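Dish Return Station, Brombridge Staff Canteen, Getville
Gallery – posted 2025-12-08

The canteen at the Brombridge site in Getville serves two sittings a day. Until September, plates coming back from the tables were sorted and racked by hand. A single arm, supplied and set up by Fostix, now does part of that work at one return station. The rest of the line is staffed as before.

This page is meant for site staff who asked what the station does and what has changed in the shift plan. Technical questions go to Leire Iglesias in site engineering, questions on hours and duties to Bok-nam Nam in canteen operations.

1. Plate and table, wrist view
Light blue plate with raised rings toward the rim. Empty, flat on the table, part of a wire object in the opposite corner. Small pale specks on the surface.
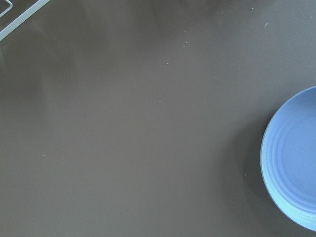
The arm handles one plate at a time. It looks for the rim first and picks its grip point from the curve, so a plate that is partly out of view can still be located after a short move. Bowls, cups and cutlery are outside its task and stay with the attendant. So do chipped plates, which the software does not detect with enough certainty to be trusted.

The station was planned for 90 plates per sitting. When more come back, the attendant takes the overflow by hand – the layout leaves room for a person to work on the free side, and the arm stops when anyone crosses the floor line. Restart is by the green button only. Do not restart from the tablet.

Duties before September: two attendants at the return line, both scraping, sorting and racking. Duties now: one attendant at the return line, one moved to the serving side for the length of the sitting. No posts were cut. The attendant at the line spends less time bending and lifting and more time watching, and several people have told operations that the watching is the more tiring part. For that reason turns at the station are limited to 30 minutes. Swaps are written on the sheet by the door, with initials.

Training takes one session. So far 19 staff have completed it. It covers the stop button, clearing a dropped plate, wiping down the table and calling a fault. It does not cover changing the program, and no one in the canteen is expected to do that.

2. Same table, wrist view
The ringed plate again on the right, thin pale wire at the upper left. Crumbs on the open surface, most of them toward the upper part.

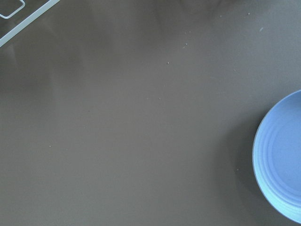
Wiping the table is a manual job and stays one. Crumbs do not stop the arm, but larger scraps under a rim can tilt a plate enough to spoil the grip. The attendant wipes at each swap, with the arm stopped. Use the gray cloths and plain water. The spray used on the dining tables leaves a shine that the wrist camera reads badly.

Faults are logged on paper as well as in the system. The paper log was requested by the attendants, who wanted a record in their own words – the system entry gives a code and a time and very little else. Both are read at the monthly review. Two changes have come out of it to date: a slower approach speed near the table, and a softer stop tone.

Open points: the position of the fault lamp, which is hard to see from the serving side, and whether the second sitting should have its own swap sheet. Comments on either can be left with Bok-nam Nam.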